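The Marmalade Month: notes from the Magesa Preserving Circle
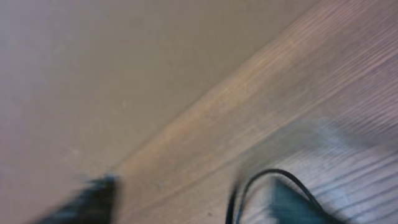

A pale wooden surface beside plain beige.

January can keep its diets, because for us it means Seville oranges! The first crates have reached the market and the whole circle has gone slightly mad, as it does every winter. If you joined us in December for the chutney evening and thought we were a calm sort of group, please come back now and see us arguing over pith.

I love this fruit. You can't really eat it (try a segment if you don't believe me, and have a glass of water ready), the skin is lumpy, and it's so full of pips you wonder where the juice fits. Put it in a pan with water and time, though, and the kitchen smells so good that people come in from the street to ask what you're making. Last winter the postwoman went off with a jar under her arm and came back the next morning for another.

We're making it together again this year, in the Daltine Rooms kitchen, starting at 10 in the morning. The door code and the day will come round by text once the fruit order is confirmed. Bring an apron, a sharp knife you like using and a board. Jars we have plenty of, but lids are short, so if you've been hoarding the standard twist-off size, now is the moment to be generous.

The recipe for the shared batch is the one Danang Ginting brought to us, and I make no apology for printing it again because three people have already asked me for it.

You need 1 kilo of Seville oranges, 2 litres of water, the juice of a large lemon and 2000 grams of granulated sugar. Scrub the oranges and squeeze them, keeping every pip and all the loose pith. Tie those up in a square of muslin. Slice the peel as thick or as thin as you please, put it in your biggest pan with the juice, the lemon juice, the water and the muslin bag, and leave the lot overnight with a cloth over the top.

Next day, bring it up to a simmer and keep it there until the peel squashes easily between finger and thumb. This usually takes two hours and it can't be hurried! Peel that goes in hard stays hard once the sugar is added, and you'll be chewing it until Easter. Lift out the bag, let it cool, then squeeze it over the pan with all your strength. What comes out looks like wallpaper paste and is the very thing that makes marmalade set, so get every drop.

Now the sugar. Stir it in over a low heat until you can't feel any grains under the spoon, then turn the heat right up. Put a saucer in the freezer before you do this (I always forget, and then there's a lot of running about). Start testing after 15 minutes. A teaspoonful on the cold saucer should wrinkle when you push it. If it runs, give it another few minutes and try again, taking the pan off the heat each time while you wait.

When it's ready, let it stand for a quarter of an hour before you pot it, or all the peel will float up to the top of the jar. Stir once, fill your hot jars, lids on, done. Then eat the scrapings from the pan with a bit of bread.

Now for the great peel question. Dimas Siregar cuts his so fine that you could read through it, and his marmalade is a lovely clear thing, like amber. Mine is more of a chunk in syrup. We had a blind tasting last year and the thick-cut side won by 4 votes, which I mention only because Dimas has asked for a rematch. He says the toast was unfair to him. There will be better toast.

A few of you wrote in with variations and they're all worth a go. A thumb of fresh ginger, grated into the pan at the start, gives a gentle warmth that I've come to love on porridge. Swapping 100 grams of the white sugar for dark muscovado makes it deeper and a bit treacly, very good with strong cheese. Whisky goes in right at the end, a couple of tablespoons once the pan is off the heat. I tried cardamom and got it badly wrong. My family called it soap and we used it to glaze a ham, and the ham was superb, so I'm counting that one as a success.

If you can't get to the session, Sevilles freeze beautifully. Wash them, dry them, put them whole into a bag and forget about them until you have a free weekend. They lose a little of their set, so add an extra lemon. I've made marmalade in June this way with all the windows open and enjoyed it enormously.

Some bits and pieces. We have room for 30 at the session and it does fill up, so please reply early if you'd like a place. Children are very welcome as long as they stay away from the boiling end of the room, and there will be a label-drawing table for them. The big preserving pan is still out on loan and I'd be so pleased to see it again, whoever has it! The small funnel too.

Next time: rhubarb, the forced pink kind, and whether it's worth the price. I think it is, and I've already started a list of reasons. Send me your rhubarb recipes before then, especially anything with orange in it, as I have a feeling we'll all have plenty to spare.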